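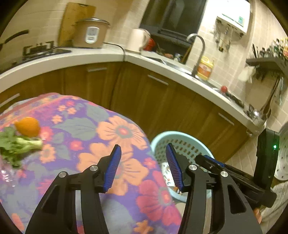
Tablecloths, counters and where the greens go

The kitchen in the new place has an L-shaped counter, white, with brown wooden cabinets under it and bar handles that catch on pockets. It looks like enough space until the shopping arrives. I have been keeping notes on how the room gets used since January, mostly to settle an argument with myself over whether to buy a trolley.

The answer so far is no. The table does the job a trolley would do.

The table as a landing zone

Everything that comes in from the market goes on the table first. The counter stays clear for cutting and for the kettle. Greens come out of their plastic bag straight away and lie on the cloth until I have a sink free. Left in the bag they sweat, and the leaves at the bottom go slimy within a day or so. Fruit that doesn't need the fridge stays on the table as well.

My usual order for leafy greens:

Take off the bag, ties and any rubber bands.
Pull the yellow leaves and anything bruised.
Trim the stalk ends, 2 cm at most.
Wash in a full basin, lift out, change the water, repeat.
Drain on something with holes.
Roll in a tea towel and put in the crisper.

Lifting the leaves out matters. If you tip the basin, the grit that settled on the bottom goes back over everything. Qistina Setiawan, my neighbour from the old building, does three changes of water for anything with a pale thick stalk, as the soil packs in where the stalks join. I do two and check the second basin with a torch.

The cloth

The tablecloth is floral, purples and blues with big orange and red flowers, and it is louder than anything else I own. It came from a shop called Davance that has since closed. I was going to replace it with something plain, but a busy pattern hides turmeric and tea marks between washes – a grey one I tried showed every drip by lunchtime.

Washing instructions, for my own reference: cold soak for 30 minutes, warm cycle, line dry, no softener. Softener leaves a film on it and water then beads and runs to the edge.

The blue basket

The light blue laundry basket lives on the floor past the table. It is rarely used for laundry. At the moment it is where paper goes. I tried a proper magazine file (Cuvik, the tall model) and it fell over whenever anything thicker than a catalogue went in. The basket has a wide base and doesn't tip. The grid sides let air through too, so it can go back to carrying wet towels on the days when the paper has been sorted.

Sorting rule: if it has an account number on it, it goes in the desk drawer. Everything else goes in recycling at the end of the month. Rizal Lau suggested scanning the lot. I did that for one year and ended up with 1,457 files, of which I have opened maybe four.

Drawers

The drawer near the corner is the weak point of the room. Any corner drawer competes with whatever is around the bend, and you can't stand square to it. I have put the things I use least in there: skewers, the piping nozzles, spare jar lids. The peeler and the small knives went to the far left, closest to where I prep.

I priced a set of Terkis dividers for that corner drawer at $221, then cut down a shoebox with a box knife. It has lasted fine. If the cardboard gets damp I will make another one.

Still to do: refit one handle that turns slightly when pulled, find a hook for the colander, and measure the gap between the table and the cabinets with a door open. I have written that measurement down twice and lost it both times, probably in the basket.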